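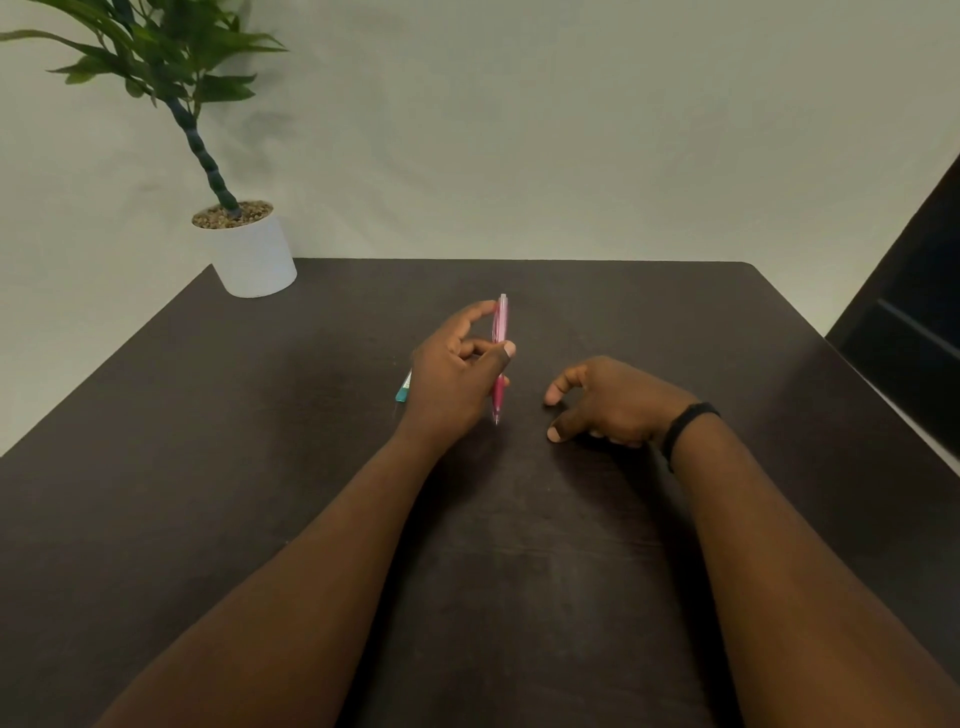 Looking after your table: your questions answered

We get a good many letters and messages at Padia, and a surprising number of them come down to the same handful of worries, so I have put the answers together on one page. If yours is missing, please do write in. I like hearing from people, even when it is about a scratch.

Why does my dark table show every little mark?

Dark brown is a lovely colour to live with, but I'm afraid it is an honest one. Pale specks, smudges and faint scuffs stand out on a matte dark top in a way they never would on a light one, and most of all in the open middle, where plates and elbows go. Very often it is only dust and crumbs. Go over it with a dry, soft cloth first and see what is left before you reach for anything stronger.

What should I clean it with?

A cloth wrung out in warm water with a tiny drop of washing-up liquid, then a second cloth with plain water, then a dry one. Please don't use spray polish on a matte finish – it leaves shiny patches, and you will spend the rest of the week trying to even them out.

Can I get rid of scuffs altogether?

Light ones, often yes, with a little patience and a soft cloth. Deeper ones will need a touch-up stick. Our Brilemis stick comes in 13 shades, and we are happy to post you a colour card so that you can hold it against the table in daylight.

Is it all right to keep a plant on the table?

Of course it is! A bit of green against a plain grey wall cheers a room up no end. Put it towards a back corner, where it won't be in the way at mealtimes, and stick a felt pad or two under the pot so you can slide it along when you dust.

I have an artificial plant. Does it need any care?

Less than a real one, but not none. Long narrow leaves collect dust along their whole length, so wipe them one at a time with a damp cloth, holding each leaf from underneath. If the pot is topped with pebbles, tip them into a sieve once in a while, rinse them and let them dry on a tea towel. A pot with a ribbed or textured side is best done with an old soft toothbrush.

How much are the felt pads?

A bag of 200 covers most households for years, and we sell smaller packs too.

Who do I ask if I'm still stuck?

Write to Behrouz Nikzad on our care desk, and send a photo taken by the window if you can. The desk is closed for the first week of July.

Page last updated Monday, May 10, 2021.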